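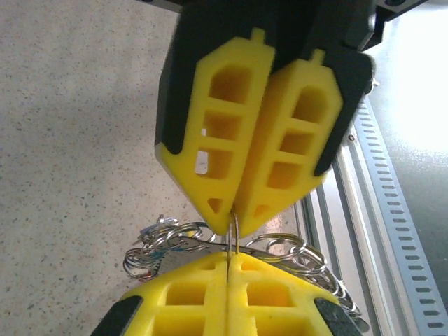
Stallar is a soft finger kit for two-finger parallel grippers, sold by Marar as a set of four printed fingers and their supports. This README covers the kit and the sample recordings that come with it. The kit is meant for parts that don't hold still, and most of the sample recordings use linked or tangled metal rings for that reason. The yellow fingers are hollowed out in a stack of openings that get smaller toward the tip, so the upper part bends around a load and the last bit stays stiff enough to pinch a single ring. Both arms carry the same fingers, and a thin length of metal link can be held between the two sets of tips, one above and one below, with the remaining rings lying behind them.

What is in the box

4 fingers, yellow, ribbed type
4 black supports, two left and two right
Screws and a hex key
Printed fitting sheet
Download code for the sample recordings

The kit does not include a gripper, a wrist camera or a camera mount. One kit fits out two grippers. If you run a single arm, keep the second pair as spares.

Fitting

1. Power off the gripper and open the jaws by hand.
2. Take off the stock fingertips. Keep the screws, they are a different length from ours.
3. Slide each finger into its support until it clicks. The support goes on the outer side of the finger.
4. Bolt the supports to the jaws. Snug is enough.
5. Close the jaws slowly at the lowest force setting. The tips should meet first and the seam should close from the tip down.
6. Set the new zero position in your gripper software.

If the seam stays open at the tips, the left and right supports are swapped. This was the most common mail we got on the first batch. The supports now have L and R on the back.

Sample recordings

The download has 522 recordings of two-arm handling, all made with Stallar fingers on both arms. Of these, 316 are ring and chain handling and the rest are cable, cord and strap. Each recording has wrist video from both arms, joint positions, jaw opening and a plain text note from the operator. The operator drove both arms by hand controller. None of it was scripted or replayed.

Folder layout

rings/ linked rings, loose chain, bunches
cable/ cable, cord, strap
notes/ one text file per recording, same number as the recording
calib/ camera and jaw calibration for both arms
fitting/ PDF of the fitting sheet

A recording is marked good, partial or dropped in the first line of its note. Dropped ones are left in on purpose. Filter on that line if you don't want them.

Known problems

Shiny rings give bad depth readings. We ship color video only.

Glare from the bench lights shows up on some wrist video, mostly on the right arm. We did not correct it.

Rings thinner than the tip edge can slip into the seam between the two fingers. They usually come out when the jaws open. If one stays in, pull it out along the seam with tweezers and not across it.

The finger material wears at the tip. Inese Kairys ran one pair for 1421 grasps on steel ring before the tip edge went round and single rings began to slip. Softer goods should give you more than that, but we have no count for them.

Yellow fingers will pick up gray marks from metal. Soap and water takes off most of it. Do not use acetone.

Calibration for the Kostham bench was redone partway through the cable recordings. Files before and after the change point to the right calibration folder already, so don't merge the two.

Versions

1.0 first release, fingers only
1.1 L and R marks on supports, sample recordings added
1.2 05/03/2020, calibration files split, typo in step 4 of the fitting sheet fixed, 6 duplicate notes removed

License and contact

The recordings are free to use for research and teaching with credit to Marar. For use inside a paid product, ask first. The finger shapes are not open and the print files are not in this download.

Spare fingers are sold in pairs through Jankauskaitė, who also handle returns. Questions about the recordings or the file format go to Gediminas Urbonaitė at Marar. Please put the recording number in the subject line.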